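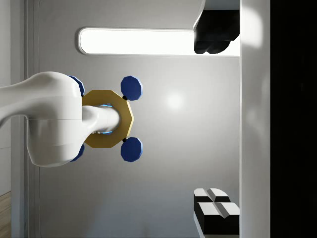 Handout 2 - Rules for working in the tabletop cell

Robot Practice, Folteswood. Notes by Gifty Adjei. Updated 2023-05-16, throw out the January version, the reset section in it was wrong.

Everything on these pages is for the simulated cell first. Same rules carry over to the real arm in the Tetteh lab. You don't get to be sloppy in sim and careful later, habits don't switch that fast. I've marked people down for this before.

Reading: Claltton handbook, chapter on shared cells. Skim the history part, read the checklists properly.

1. Words we use

Cell - the room, the table, the mount, the arm and everything on the table. All of it. A cabinet you never touch is still part of the cell, because the arm can hit it.

Reach - everywhere any part of the arm can get to. Elbow included. Most first-year collisions are elbows.

Keep-out - a volume no part of the arm enters, whatever the task says. Drawn in Arkine as a box with a margin. Margin is not optional.

Layout - list of objects with their poses at the start of an episode. Saved under a name. If it has no name it doesn't exist and I won't look at results from it.

Episode - one run from reset to stop. A failed run is an episode too and gets logged like any other.

2. Before anything moves

- Load the layout by name, don't drag objects in by hand
- Check the table is loaded in the right pose. Use the hole grid for this, pick a hole, read the coordinates, compare to the layout file
- Check the mount. Ceiling mount and floor mount have different home poses and yes people mix them up
- Speed limit on. Start low, raise it after a clean dry run
- Stop key tested. Press it. Seeing it on the screen is not a test
- Say out loud (or write in chat if you're remote) who has control

One person has control. The other one watches and keeps a hand on stop. Swap if you like, but say so when you swap.

3. Objects on the table

The object set is kitchen stuff mostly, plates, mugs, fruit, a couple of crates. Chosen for being awkward in different ways. Handles stick out, bowls roll, thin plates are miserable to pick up from flat, and crates have walls that a gripper finger will happily go through and get stuck in.

Rules for placing:

Leave finger room. Open the gripper fully, add the margin, that's your minimum gap for anything you plan to grasp. Objects you don't plan to grasp can sit closer, but then write that down in the layout notes so the next group doesn't lose an afternoon over it.

Nothing balanced on anything unless the task is about that. If a can stands on the rim of a plate it's one contact problem sitting on another and you won't know which one failed. 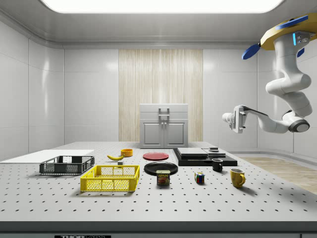 Also mugs: note the handle direction in the layout file. As an angle please, not "towards the right". Right from where? Everyone has a different camera open. Same goes for "in front of" and "behind", use table axes and stop arguing.

Containers go down open side up unless stated. Check the floor of the container as well as the walls, some of the collision meshes are simpler than what gets drawn, so it looks like a hole and behaves like a solid wall. Or the other way round which is worse.

Color names in object IDs: keep them exactly as in the library. Don't rename "orange" to "yellow" because it looks yellow in your view. Lighting does that. Use the ID.

4. Cameras and what they miss

Every cell needs at least 2 views before you run a grasp. One view is for seeing the whole table, the other for seeing the contact. A close view alone makes you feel very well informed and you are not.
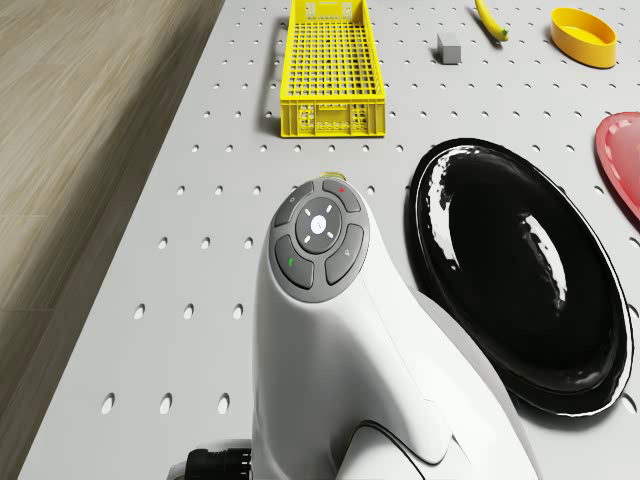 Occlusion is the thing to check for each camera, one at a time, with the arm in the pose where it will be working. Home pose tells you very little. Write down what each view loses. A view from near the arm is the usual problem: the white housing covers part of the black plate's rim, and whatever is just behind the button panel is down to a yellow sliver. If your task needs that object, that camera can't be the one that confirms it. Shiny surfaces go in the same note. The black plate throws long white reflections, and an edge detector will take a streak like that for an edge given half a chance. So list the glossy objects per view, and don't set a threshold on a frame that has no reflections in it and then wonder.

Objects partly out of view count as not seen. A partial crate is not a crate position. I know you can guess. Don't log guesses as poses.

5. Buttons and overrides

Treat the buttons on the arm as live, always. In sim they may be only geometry, depends on the build, but you don't reach for them to steady yourself and you don't train your partner to think they're decoration. On the real arm in Tetteh you learn which button does what from the card on the wall, before power on. Not from memory of the simulated one.

Overrides: you may raise the speed limit. You may not switch off keep-outs to get past an error. If a keep-out stops the arm, the plan is wrong or the box is wrong. Find out which. Then fix it and write down what you changed.

Cables - model them or leave a margin for them. Most groups do neither.
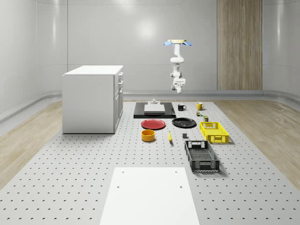
6. Overhead arms

A ceiling mount clears the table and people relax. Things to watch:

- The elbow swings over objects that aren't in the task. Plan height for the tallest thing on the table, cabinets included, not for the thing you're picking
- Whatever the gripper lets go of falls on something. No holding objects above mugs or bowls while you think
- Park high and empty. Gripper with nothing in it, clear of every object, before anybody edits the layout
- Retract straight up first, then sideways. Straight up. The diagonal shortcut looks smooth and catches mug handles
- Check the wall clearance at full strech, both sides. The walls in the sim room curve into the corners so the distance isn't what you'd get from a plain box

Drawers: an open drawer changes the keep-out. Reload it or close the drawer.

7. Logging

Every episode, no exceptions: layout name, build, who had control, speed limit, result, one line of comment. "Failed" is not a comment. "Finger hit crate wall on approach, left side" is a comment.

Arkine keeps up to 2,000 episodes per project and then overwrites the oldest. Export before you get there. One group last term lost their whole baseline this way and had to rerun it in the final week.

Don't delete bad runs. Flag them. A set with only good runs in it gets sent back.

8. For next time

Build one layout of your own, save it, have another group load it from the name alone and run a single pick. They write down everything they had to ask you. Those questions are your missing notes, add them to the layout file and hand in both versions.

Bring it to room 491. Minimum 18 logged episodes, failed ones included. Questions about the mount files to me before the session please, not during, I'll be busy with the stop key tests.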